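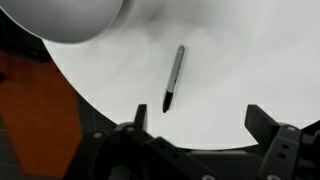
Dymphna Ó Néill wrote:

> I lost nearly all my dahlias over last winter and I don't want to do it
> again. They went into peat moss in a plastic tote in the garage and by
> spring they were either mush or little brown raisins. Do you divide in
> the fall or wait till spring? And does anyone wash them? My neighbor
> says never wash them. I have one Tekura left and I'd cry if it went.

Dymphna, I feel for you, I had a winter exactly like that when we first moved out to Dolan and I nearly gave the whole thing up and grew zinnias. Mush AND raisins in the same tote is so common, by the way. The bottom stays damp and the top dries out, so you get both kinds of dead for the price of one.

I'm a fall divider. I know half this list will jump on me for that, but hear me out. In the fall the clumps are still soft enough to cut with a decent pair of pruners, and by spring mine are like cutting broom handles. The trouble is the eyes are harder to see in the fall, especially if you dig the same day the tops come down. I cut the stalks back to a few inches and then leave the clumps in the ground for a week or so (longer if the weather is being nice to me) and the eyes usually swell up enough that I can find them with my reading glasses on. If I can't find an eye on a clump I don't force it. I just store that one whole and have another go in April.

Washing: yes, I wash! I know, I know. We have heavy clay and if I don't get it off I can't see what I'm cutting. If I had sandy soil like the folks out at Sustcombe I'd probably just shake them and be done. Hose them off, not too hard or you'll take the skin with it, and then let them sit upside down somewhere airy overnight so the water runs out of the stems. The hollow stem is where the rot gets in, at least in my garden.

Write the name right on the tuber while you're at it, with a plain marker, nothing fancy (gray barrel, black cap). Tags fall off. Ask me how I know I have a row called "Pink???"

For storage I gave up on peat moss completely. It pulled the moisture right out of the skinny ones. I went to coarse vermiculite in cardboard boxes lined with newspaper, and the boxes go on the shelf in the basement, off the floor. It's 45 degrees down there most of the winter and I've quit fussing about getting it any lower. What I do fuss about is checking them. Once a month I dig around in every box, pull anything squishy, and if they're looking wrinkly I mist the vermiculite a little and close it back up. I skipped January one time when my sister was here and paid for it.

The plastic wrap method works too, for people with the patience. Ciarán Ó Flaithearta wrote it up for us a while back and his came through beautifully, 18 tubers in and 18 out. Mine sweated. I think I wrapped them too soon after washing, so that one's on me and I wouldn't let it put you off if you only have a few to do. With a single Tekura clump I might even try it both ways, half in wrap and half in vermiculite, assuming you get enough pieces with eyes. Tekura is stingy that way. My Nollow makes tubers like a potato plant and I can't give them away, and Tekura gives me three good ones and a bunch of strings.

Oh, and about the garage. Does yours share a wall with the house? Mine didn't at the old place, and there was one bad night when it dropped to 7 and that was the end of everything on the outside wall. A cheap thermometer in there, the kind that remembers the low, would tell you a lot before you trust it with anything you love.

It's only September so you've got time. Go tie a ribbon on the Tekura now while it's still blooming so you can't mix it up with anything when the frost turns it all black. And if it does go wrong, write me off list, because I have a Tekura too and I'd happily send you a piece in the spring. I'd a lot rather mail it than eat it (has anyone here eaten one? I had a bite once, sort of like a carrot that had given up).

Also, did anybody order from the group buy yet? I saw the minimum was 1,000 tubers between all of us and I can't remember if we got there. I'm in for the dark red ones whatever happens.

Back out to the slugs,
Maureen in Dolan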